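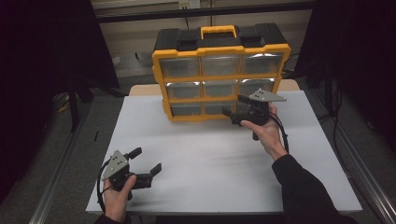 Figure 1. The nine-drawer organizer on the white tabletop.

Small Parts, Big Mess: Sorting Out the Cilitz Workroom
Project report by Latifa Sqalli, with Emese Lengyel and Lachlan Forsyth
January 2019

Why we picked this

If you have ever tried to find one M3 washer in the Cilitz workroom, you already know why we picked this. All the small hardware lived in two shoeboxes and a cookie tin, and whoever was last out of class on Friday just swept the bench into whichever one was closest. Our teacher, Ms. Samir, said we could do anything we liked for the storage unit as long as we could test it. Emese said "the cookie tin" before I even had my notebook open, so that was that.

What we used

The organizer is black and yellow plastic, with a flat top and a yellow carrying handle. It has nine clear drawers in three rows of three. Lachlan wanted one of those big wall racks with the open bins, and I get it, they look great, but our room gets used by other classes and we needed something you can pick up and take back to the cupboard. The handle pretty much won the argument. I also liked that you can see into the drawers from the front, although the plastic is kind of cloudy and in some light you get more glare than drawer.

How we decided what goes where

This took way longer than the sorting! We tried it on paper first. My plan was by size, smallest at the top. Emese's plan was by what you're building, so everything for the Mudutport bridge models would sit together. Lachlan's plan was alphabetical and we don't talk about it.

In the end we went with a mix:

Top row: screws – short, medium, long
Middle row: nuts, flat washers, lock washers
Bottom row: springs, hooks, and a drawer for odd stuff

Long screws went in on a slant at first and jammed the drawer, so we moved anything over 56 millimeters out to a separate jar. I should have measured before I drew up the plan. The heavy things would probably be better at the bottom too, and if I did it again I'd flip the whole layout upside down.

The test

We made up a list of 4 parts and asked people from class to fetch them, first from the old boxes and then from the organizer. Abdelghani Tazi did it first and took 70 seconds on the shoeboxes just to find a lock washer, and he was not happy with us. With the organizer the same washer took him 2 seconds. Okay, he knew what he was looking for by then, and Ms. Samir pointed out that this makes our comparison a bit unfair. She's right. We should have had half the group start with the organizer, and I'd do it that way next time.

Everybody was slower on the springs. People kept opening the hooks drawer first, then going back. Emese thinks it's because springs and hooks look like the same gray blur through the plastic. I think our handwriting on the labels was terrible. We printed new ones but ran out of class time to test them.

What went wrong

The odd stuff drawer filled up by the second week. It had fuses in it, a pen cap, half a hinge and something Lachlan swears is from a bicycle. We emptied it and made a rule that you have to ask before putting anything in there, and so far the rule is holding about as well as you'd expect.

Also, please push the drawers all the way in before you lift it by the handle. I learned that one with the flat washers, and we were still finding them under the radiator days later.

What's left to do

Retest with the printed labels, find a better jar for the long screws, and ask Ms. Samir if we can have a second organizer for the electrical bits. Emese wants to keep the cookie tin for cookies.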